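Equipment plan for the new bench: gallery and notes

By Liên Tăng, Dellport
Updated Thu 28 November

Welcome to the gallery page of our bench project in Bitudville. I collect on it the work at hand together with the notes on what we plan to buy. Colleagues from other sites asked me for the budget table, but a table alone is difficult to understand if you have not seen how we decide. So I write a few lines for every part of the plan. Please excuse my English where it is too stiff.

Where we are now

We have money for one robot arm and one gripper this year, and the request must be ready before the purchasing office closes the list. In May we wrote the first version. It had two arms in it, a big table, a safety fence and a new computer, and it was returned to us with one question in the margin: "Which of these do you need first?" It was a fair question and we could not answer it well.

After this we changed the order of the work. We now run every task in simulation before we ask for any hardware for it. The list of tasks has 40 entries. For 33 of them we have a version that runs in the simulator. The other entries need soft materials, mostly cloth and cable, and we do not trust the results there enough to spend money on them.

The arm

The arm is the largest line in the budget and strangely the easiest one. We compared the Selau arm with one from Tindall. Both can carry more than our objects weigh. Selau is cheaper, Tindall has the shorter delivery time and sends a person for the first installation. In our request the Selau arm is the first choice and the Tindall arm is the second, with the price difference written openly, so that the office can decide if the delivery time is worth it.

If you prepare a similar plan, ask for the controller price separately. In one quotation it was included and in the other it was not, and I compared the wrong sums for a whole week.

The gripper

On this line we spent the most hours. A gripper with two fingers is enough for most of our tasks. The discussion is about the fingers themselves: how long, how wide, and with which pads. Every supplier says the pads are easy to change. I asked each of them to send the price of one spare set and the time to deliver it, and the answers were very different.

We put three spare sets of pads into the plan. Our manager wanted one. I explained that pads are consumed, like gloves, and he accepted it when I moved them from "equipment" to "running costs". It is the same money, only the column changed.

The table and the surface

In the simulator the surface under the objects costs nothing, and we change it often. We use wood, stone, plain color, dark, light. For the real bench we must choose. My proposal is a simple frame with exchangeable top plates, one pale and one dark, and to leave the third place empty until we know more. The plates can be cut in our own workshop in Bitudville, so I only count the material and half a day of work.

Lighting goes together with this. Two lamps with adjustable arms are in the plan, not the expensive panel light from the first version. If they are not good enough, we can still buy the panel next year and use the lamps somewhere else.

Objects

This line was forgotten completely in May. We had planned a robot of high quality and nothing for it to pick up! Now there is a small sum for household things: cups, boxes, brushes, spectacles, some toys. I recommend to buy each object double. When one breaks, you can continue with the same shape and your earlier measurements remain useful.

Thin and open objects have a separate row. They are the ones that decide which fingers we need, so they should arrive before the final order of the pads.

From the simulator: green glasses with spiral lenses on a dark slab, with orange wood underneath and the black gripper in front.

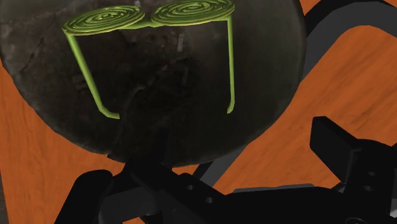 For the pads, then, I asked for quotations in a narrow and a wide version. The narrow one costs a little more in each offer. I have put the higher price in the table, as I do with every line that is not decided yet. If we finally choose the wide version, the rest goes to spare screws and cable holders, which are always missing.

Computer and licenses

We keep the present computer. It is slow when several simulations run together, but they can run in the night, and a new machine would take the money of the gripper. The simulator license must be renewed every year and I ask everybody to check the date of their own. Ours ended during the holidays and we lost the first days after it.

Safety and space

The fence stayed in the plan. I tried to replace it with a light curtain to save floor space, but the certified installation makes it more expensive in our building. The electrician needs the drawing with the final position of the bench, so please do not move the tape marks on the floor of the small lab.

What is still open

- Written delivery time for the Selau arm. I have it only by telephone.
- Price of the narrow pads in a package of three sets.
- Who pays for the transport inside the country, Dellport or the supplier.
- Training. Tindall offers a course on site, Selau only at their own place, and travel costs are not in my table.
- Disposal of the old bench. It is heavy and the elevator has a weight limit.

Some advice for your own table

Write the date of each quotation beside the price. Ours are valid for different periods and one expired while I was still comparing. Keep a column for the task numbers that need the item. When I added this column, I saw two items that no task was using, and I removed them without any discussion.

Also keep the old versions. I was asked several times why the second arm is gone, and it is much quicker to open the May file than to remember.

Corrections to prices can be sent to me directly. I will add more to the gallery when the top plates are cut, and the table on the shared drive is changed at the same time as this page.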